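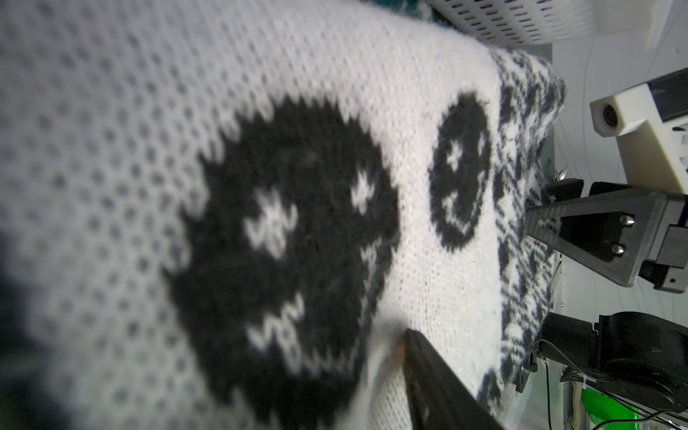
Ticket: Hastance row counter app loses my place
Opened by: Kerubo Mussa
Date: 2020-06-09

Hi there! I run the Flenadlow knitting circle and most of us use your app for colourwork charts. Since I updated my tablet, every time the screen goes to sleep the counter jumps back to row 9 — doesn't matter if I'm on row 10 or row 100. I've pulled back the same yoke twice now and my language is getting colourful too.

Tried so far:
- Turned it off and on again (of course). Same.
- Deleted the chart and loaded it again. Fine for 4 rows, then back to 9.
- Borrowed a friend's phone, same login. No trouble at all!

So I reckon it's the tablet and not my account. 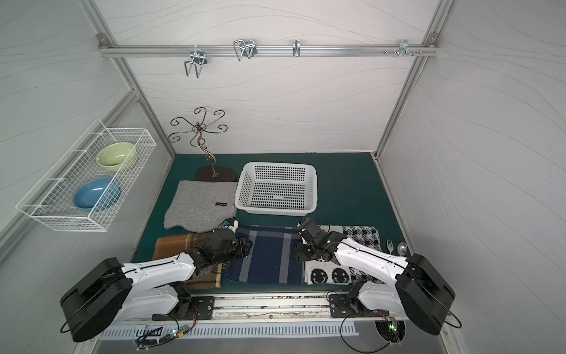

Wire basket with two bowls, and the curly metal jewellery tree at the back.

Reply from Mwanaisha Mutiso, Cluleleck Support:
Hi Kerubo, sorry about the yoke. Could you open Settings, switch off "Resume from bookmark" and clear the old bookmark on that chart?

Kerubo Mussa:
You little ripper, there was a bookmark on row 9 from back in April! Cleared it, let the screen sleep 2 times and it stayed put. Will try the Lachance mitten chart tonight — please leave this open till then.

Status: waiting on customer

Contact support | © Cluleleck | Back to top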